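Unit 4 notes: working rules for the two-arm bench
Industrial Automation, evening section. Notes by Marichka Pylypenko

Read before lab. Some of this was on the board last time, some wasn't because we ran out of time. The standards first, quickly, then our own bench rules, then what goes in your log.

Standards, short version

ISO 10218 comes in two parts. Part 1 = the robot itself, what the manufacturer owes you. Part 2 = the integration, the cell, the application. Students mix these up every term. If you bolt a gripper to an arm and put it on a table, you are doing part 2 work whether you feel like an integrator or not.

ISO 12100 is general risk assessment. Order of measures: design the hazard out, then guard it, then warn about it. A sticker is last on the list. Several of you wrote "add warning label" as the first measure in the homework. No.

Risk assessment is for the application. Same arm, foam block in the gripper: one assessment. Same arm, long stiff part: a different one. Change the part, reopen the sheet.

Two arms, one table

Everything above still applies, plus the shared space. Terms I will use:

Own zone: only one arm ever goes there.
Shared zone: either arm can reach. One arm at a time unless the task sheet says handover.
Handover: both arms in shared zone on purpose, slow speed, person at the stop.

Draw the zones on paper before touching the controls. Include the parts in the drawing. People draw the reach of the gripper and forget that a held part sticks out past it, sometimes a long way. The zone is arm + gripper + part + cable.

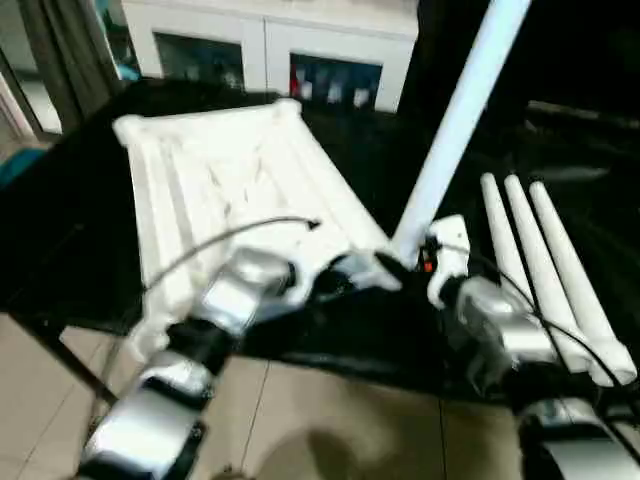 Fig. 4.1. Both arms in over the table. Ridged tray left of center, long pole at the right gripper, three tapered rods to the right.

Look at the pole in 4.1 and work out your drawing for it. The lower end is at the gripper, so what's the sweep of the upper end if the wrist turns? Small wrist move, big arc. Glass cabinet doors in the background, so mark those in your drawing too. Then the cables: one goes in a long arc over the tray, the other loops off right past the rods. Both belong on the hazard sheet under "snag".

Bench rules

1. Stop button tested at the start of each session, by the person who will hold it. Press it, watch for the stop, reset, write it down. Not "it worked for the last group."

2. Cables checked through the full motion at slow speed before any normal run. If a cable touches a part at any point, reroute and start the check over.

3. Slow speed means slow speed. Our limit for first runs is 65 mm/s at the gripper. ISO caps manual reduced speed at 250 mm/s, we go well under that in here becuase you are learning.

4. Parts longer than 900 mm need a second person watching the far end. That person does nothing else. No phone, no logging.

5. Loose parts that aren't in the current step go outside the shared zone. If the task needs them inside, draw them in.

6. Indicator lights are not a safety function. A lit gripper tells you whatever the manual says that color means, on that model. Look it up. Don't assume the same color means the same thing on the Kramer unit and the Zimlow unit.

7. Hands in the shared zone only with both arms in protective stop. Both. Stopping one arm and reaching past the other is the most common mistake I write up.

8. Glossy tabletop: reflections can confuse vision. If your pick point jumps, check the lighting before you start editing offsets.

What goes in the log

Start and end time. Who held the stop. Part list. Zone drawing (photo is fine). Any unplanned contact, even a light tap, with the step number. "Minor bump" without a step number will be sent back.

The Flastora worksheet has a field for cycle count. Fill it in. Last year's groups logged 2,470 cycles between them and 19 unplanned contacts, and over half of the contacts had no step number so we could do very little with them.

For next time

Read the Kamerau handout, sections on handover and held parts. Bring your zone drawing for 4.1, pencil is fine. Also one paragraph: which arm would you give right of way in the shared zone, and what would the other one be doing while it wait. Hand in at the start, 6:30, I collect them at the door.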